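The Ferry Ledger

Jairo Montoya took the job at the Sotham ferry office in March, when the river was high and there was little to do. The pay was low but there was a room over the office with a stove, and the room was free. He had a bag of clothes, a radio and a box of his father's tools. He carried them up the stairs in two trips.

The woman who had the job before him had left everything in order. The tickets were in the top drawer. The keys hung on nails with a paper label over each one. On the desk was a ledger with a green cloth cover, and inside it she had written down every crossing for the past year, with the time, the number of passengers and the weather. Her name was on the first page. Tamsin Wojcik. She had small, square handwriting that leaned a little to the left.

His boss, a man named Ostrowski, told him to keep the ledger the same way.

"Does somebody read it?" Jairo asked.

"I don't," Ostrowski said. "The county might."

The ferry ran between Sotham and Jellstead, which was the bigger town. It carried cars, six at a time, and people on foot. The crossing took eleven minutes if the current was slow. In the mornings it was nurses and high school kids, and in the evenings the same people going home. Jairo sold the tickets, dropped the chain, put the chain back up and wrote in the ledger. When the boat was gone he swept.

In his second week he started reading the old pages. He had finished the books he brought and the radio only got two stations. Most of it was what you would expect. 7:10, fourteen on foot, four cars, fog. 7:50, nine on foot, six cars, fog lifting. But in the far column, where it said Remarks, she had put other things. A woman in a red coat crossed over and came straight back. Dog on board, no owner, got off at Jellstead like it knew where it was going. Mr. Hale paid with a jar of coins again.

He knew Mr. Hale by then. He still paid with a jar of coins.

There was one remark that came up more than the others. It said only, Light on at Rirton. Rirton was the island upstream, a long low piece of ground with willows on it and one house. The house had been empty since the flood, and the county had put boards over the downstairs windows. You could see the upper floor from the office if you stood at the left end of the counter.

Jairo asked the pilot about it.

"Kids," the pilot said. "They row out there and drink."

"In January?"

The pilot shrugged and went to check his ropes.

After that Jairo looked at the house every night before he went upstairs. It was dark every time. He wrote nothing about it, and then it bothered him that he had written nothing, so he began to put Rirton dark in the last column of the last crossing. April went by that way, and most of May.

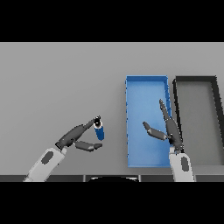

The river dropped and the mud came up along both banks. Summer people began to arrive with bicycles and coolers. One afternoon the line went back past the bait shop and Ostrowski had to come down and work the chain himself. That night Jairo added up the page and found that they had sold 2,127 tickets since the first of the month. The same stretch a year before, in Tamsin Wojcik's hand, came to 1,543. He wrote both numbers on a scrap of paper and left it on Ostrowski's chair. Ostrowski never mentioned it.

The entry he later went back to was June 22, 2021. He had sold the last ticket and was wiping down the counter when he looked up and there was a light in the upper window at Rirton. It was yellow and it did not move. He watched it until his eyes hurt. Then he opened the ledger and wrote, 9:40, three on foot, one car, clear. Light on at Rirton.

There was a rowboat tied under the landing that belonged to the office. He had used it twice to fish out chairs people had dropped off the ferry. He got a flashlight and the oars and went down. The current was slow, but it was still hard going upstream, and he had to rest under the willows with his hand around a branch before he could climb out.

The back door was open. A woman was sitting on the stairs with a camping lantern beside her, eating crackers out of the sleeve. She was older than he had expected, though he could not have said what he had expected. Her boots were wet to the ankle.

"You're from the office," she said. "You have the county flashlight."

"You're Tamsin."

She nodded and held out the crackers. He took one.

"It was my mother's house," she said. "After the flood I wanted to be sure I could see it from work. I'd come out and put a lantern up there, then row back and write it down."

"You wrote it down like somebody else had done it."

"Well, it was a remark. I wasn't going to write, I put a light on at Rirton."

He sat down on the floor across from her. The wallpaper was gone to the height of his shoulder, and over that it was still good, a pattern of brown birds. She told him that the county was going to take the house down in the fall. She had moved in with her sister over in Jellstead, thirty miles by road if you missed the ferry, and she had not been back until now. She had parked by the boat ramp and borrowed a canoe.

"Borrowed from who?"

"I'll put it back," she said.

They talked for an hour, mostly about the passengers. She wanted to know if the red coat woman had ever shown up again, and he said not in warm weather. She asked what he put in the remarks. He told her he mostly put Rirton dark.

"Every night?"

"Since April."

She thought about that and folded the top of the cracker sleeve over. Then she got up and carried the lantern back up to the window. He could hear her shoes on the boards over his head – back and forth, and then still.

When she came down she did not have it with her. They went out by the back door, and he held the canoe while she got in. He followed her down as far as the ramp, to see that she made it, and then pulled across to the landing.

The light was still burning when he went up to bed. In the morning it was out. He sold eleven tickets for the 7:10 and dropped the chain.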